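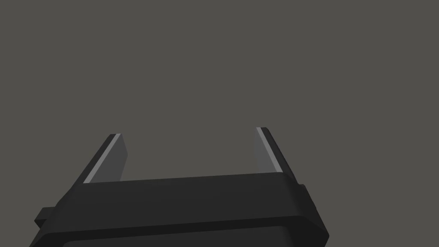 Simulated wrist view, gripper open.

Itero Demonstration Drive: Frequently Asked Questions

What are you collecting?
Short recordings of people steering a simulated gripper through small chores. The learning system studies them and forms its own opinions, some of which we then have to correct.

How long is a session?
60 minutes, with a break in the middle. Most people record 2 sessions before their thumbs file a complaint.

How many recordings do you need?
120 per task by the end of November. Norbert Kozma would like 200. Norbert would also like a window office.

Do I need experience?
No. If you have ever lost money to a claw machine, you are overqualified.

I fumbled the grasp. Should I delete the recording?
Please don't. Mark it "recovered" if you got there in the end and "failed" if you gave up. A model raised on perfect examples has no idea what to do after its first mistake.

Can I start with the fingers closed?
No. Open them fully before you press Record. Enikő Kovács checks the first moment of every file and will send yours back with a very polite note.

Why is the background so dull?
The plain setting is the default. Textured ones are under Settings, in the Stellura menu.

Can I record the same task over and over?
Yes, but change your approach now and then. Forty identical reaches teach it one reach.

Who do I contact if the controller freezes?
Hanne Lappalainen, after you have tried unplugging it. She will ask.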